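Home | Kitchen | Laundry | Workshop | Ask Us

Keeping a Hand Gripper Fit for Laundry Duty

Our workshop pages usually concern hinges and drains, but Shadi Yammine wrote in asking how to stop a hand-held gripper from dropping the washing, and I have owned one long enough to have opinions.

Start with the pads. Fleece sheds, and the lint settles on the rubber like snow on a parked car. Wipe both pads with a damp cloth, then a dry one. Skip the dish soap unless you enjoy rinsing. Hand cream is worse, so if you've just used some, keep your fingers off the gripping side.

Next, the screws. Put the tool on a towel and go over each one with a driver that fits, which rules out the one in the kitchen drawer. Snug is plenty. My neighbor Tamer Chidiac believes in one more quarter turn, and he has bought 3 sets of screws from Saliba to support that belief.

Now squeeze it closed with nothing in it. The pads should meet evenly from top to bottom. If one arrives early, loosen that finger, line it up by eye, and tighten again. Then try it on real cloth.

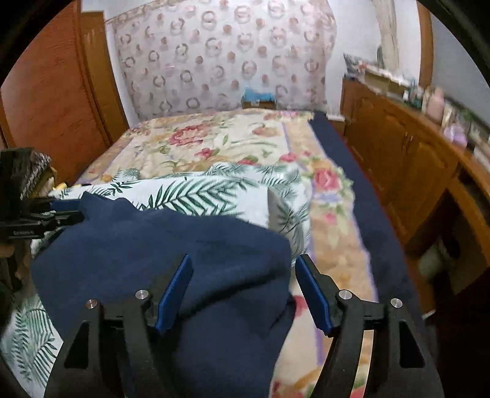 Blue pads on navy fleece, over the palm-print sheet.

Fleece makes a forgiving first test. Pinch a fold, lift it a hand's width, and hold while you say the alphabet at a respectable speed. If the cloth creeps down before you reach M, clean the pads again. Still creeping? They're worn, and no amount of wiping will talk them out of it. Swap the pair together. One new pad next to one old pad pulls everything sideways, including your temper.

Cotton sheets are fussier. Take a fatter fold than you think you need.

Mine gets the full treatment every 29 loads. Wissam Zein does hers each February, whether it needs it or not, and stores it open so the pads don't press dents into each other. I've started copying the second part.

We use cookies to remember your settings. Accept | Manage

Contact Stamness Household Tips | © August 2022 | Back to top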